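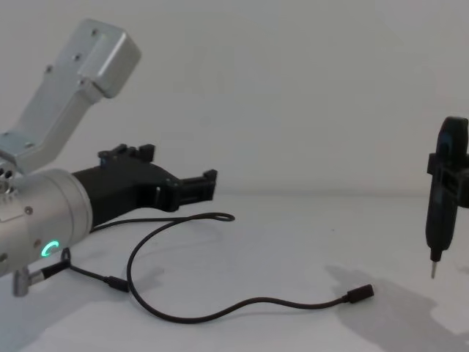
Where should the gripper cable go on a small desktop arm? Along the outside of the links, tied down on both sides of every joint, with enough slack that the wrist can turn all the way without pulling on the plug.

I learned this the slow way on my two-arm build at Kolasby, the shared workshop I pay into. My first try was one tight run with tape (don't!) and the wrist yanked the connector loose at 153 degrees. So now I do it like this.

1. Power everything down before you touch a connector.

2. Plug in at the wrist end only and leave the other end free. Lay the whole cable out on the table and get the twists out of it now, while it's easy.

3. Turn the wrist by hand to the far end of its travel, then the other way. Mark the cable at the longest reach and add 70 mm. That's your loop.

4. Tie the cable down just before and just after the joint. Snug, but you should still be able to slide it with a fingernail.

5. Do the elbow and shoulder the same way, then plug in the far end.

6. Run it slow. I do 200 wrist turns at low speed with my hand near the stop button - boring, but I've caught two bad ties that way.

If you're driving screws with the other arm, keep the loop on the side facing away from the tool. A bit will catch a cable faster than you'd think.

Next up is the bit changer, which is fighting me.

Filed under: Robot Arms, Wiring, Bench Projects
17 shares | 3 comments

Girkoder
What ties do you use? Mine slip after a day or so.

Sebastião Rangel
Hook and loop for me, the narrow kind. Zip ties once I'm sure about the length.

Prornow
The extra 70 mm fixed my wrist dropouts, thanks!!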